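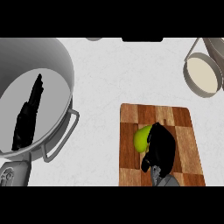
Image credit: Máté Szabó (computer render)

Countertop height for a short cook and a tall cook
Kitchens & Baths > Planning

candela_a
We're redoing the kitchen in July and I can't settle on a counter height. I'm 5'1" and my husband is 6'2". The cabinet guy at Vondgate says 36 inches, end of discussion. My shoulders ache after chopping vegetables at that height now. Has anyone gone lower on part of the run? The whole kitchen is only 16 feet of counter, so I don't have a lot to split up.

dherrero58
I'd stick with 36. The dishwasher needs the clearance and every range is built to line up with it. Drop a section and you'll have a step with crumbs in it for as long as you own the house.

Precious I.
I did drop a section and I would do it again. Mine is 32 inches, next to the stove, and I use it for chopping and rolling dough. Big pots are easier there too because I can see into them. The step gets wiped when the rest gets wiped.

dherrero58
Fine until you sell.

Precious I.
I've been here more than 16 years, so I'm not planning around a buyer.

arthur_ar
Before you pay for anything, try this. Stand in shoes you cook in, bend your elbow to a right angle, and measure from the floor to the elbow. Chopping height is usually a few inches below that. Kneading is lower still. Then stack boards or books on a table until you get to the number and cut up an onion or two. I was sure I wanted 38 and ended up at 37.

candela_a
Elbow is at 38 and a half. So 34 or so for chopping? My husband says anything under 36 kills his back, but he mostly makes coffee.

arthur_ar
34 sounds right to me. Give him the stretch by the sink, he'll feel it most there. The bottom of a sink is lower than the counter, so tall people end up stooping over the dishes.

tm_skorker
Another option is a rolling table at your height. We bought a secondhand one for $396 and it parks under the window. No step, no custom cabinets, and it goes with you if you move.

Precious I.
Do the wheels lock well? The one I tried crept every time I leaned on it.

tm_skorker
All 4 lock. It still moves a little on tile if you're really pushing on dough. For chopping it's fine.

dherrero58
The table I can get behind. Leave the built-ins standard.

candela_a
I taped 34 on the wall and used a folding table with two boards on it for dinner tonight. Shoulders felt better. I'm going to ask Vondgate what a 3 foot section at 34 would add to the quote — if it's silly money, I'll look for a table.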